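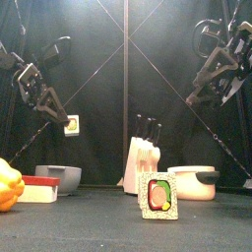 Can a machine clear up a kitchen yet? Parts of it, slowly, if the kitchen holds still.

That was the short version from the engineer who runs manipulation work at Brodside, a small automation firm in Plinley. We talked for an hour in August, mostly about dishes.

"Picking things up is the part people ask about, and it's the part we're furthest along with," she said. "A block, a cup, a piece of toy sushi. Two fingers can do that. Ask me about a wet plate under three other plates and I'll change the subject."

Her group teaches with toy food and play cookware before moving to the real thing. A toy pot has a handle in the right place and costs very little to replace. It also weighs almost nothing, and she was frank about how far that carries. "You learn where to grab. You don't learn what a full pot does when you tilt it."

On one tidying job, putting small items into a bowl, the best run so far was 83 good attempts out of 200. The misses were dull ones: fingers closing a little early, or an item tipping on the rim.

I asked about shop floors. Brodside did a trial with Mastum, a parts supplier, sorting mixed bins into trays. She thinks that kind of work will come first. "The trays are the same every day. The light is the same. A house is different by lunchtime."

Two arms help with lids, bags and anything that has to be held while something else happens to it. They also get in each other's way, and planning around that takes up a good share of her week.

Would she have one at home? "For laundry I'd pay today, and I can't buy it. For the dishes I already have a dishwasher. It's a very good robot."

She expects to be testing real crockery next. The group has ordered 686 pieces, seconds from a pottery, and she assumes most of them will end up broken.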